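Tuvberg Tabletop Learning Kit
Two-arm manipulation package from Uvau, with the Zirus training software

Availability: ships in September
Page updated 29/03/2025

If you've spent any time teaching robots to do kitchen chores, you know how the story usually goes. The arm learns one mug on one table beautifully, then somebody slides the mug over by the width of a hand and the whole thing falls apart. We lived with that for a long while ourselves, and the Tuvberg kit grew out of our getting tired of it (and, to be fair, out of a lot of patient work by Bình Hầu and the folks at the Khương lab, who came up with the method it runs on).

The idea is pleasantly simple. Most training setups record a person steering the arms through a task from beginning to end, and then ask the robot to copy the whole run. Zirus breaks each recording at the moments when a gripper meets or leaves an object, and it learns those short stretches separately. When you move things around on the table, the stretches still apply, and the software works out how to join them up again.

Does it hold up? We think so! In the Khương lab's own trials, the method needed 30 recordings per task to reach the level that whole-run copying reached only after many times that number. The full training library that comes with the kit holds 3,000 recordings, all made by people at ordinary tables, with dishes and food and all the usual clutter left in place.

What comes in the box
2 arms with grippers and table clamps
Head-height camera and stand
Straps and clips for cable routing
Zirus software, with the training library
Printed setup guide

Tasks covered by the library
Hanging mugs on a mug tree and taking them down
Moving vegetables in and out of a basket
Standing plates in a rack
Opening and closing small drawers 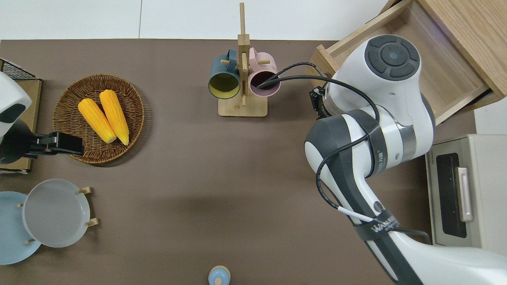

Mugs were the hardest of the lot, and they're still where we'd suggest a new lab begin. A handle has to meet a short peg at a fairly particular angle, and the gripper tends to hide the very spot the camera needs to see. Bình's advice is to vary the colors and the starting places early on, before you have a habit of putting everything back in the same spot, and to keep the bad attempts along with the good ones. The software can use both.

Training a new task on your own recordings takes up to 8 hours on a single desktop graphics card, so most people start it before going home and look at it over coffee the next day.

Known limits: see-through glassware, anything floppy, and very shiny pans. We're working on the first of these.

For prices and school discounts, write to the Uvau sales desk and tell us a little about your table and what you'd like to do on it.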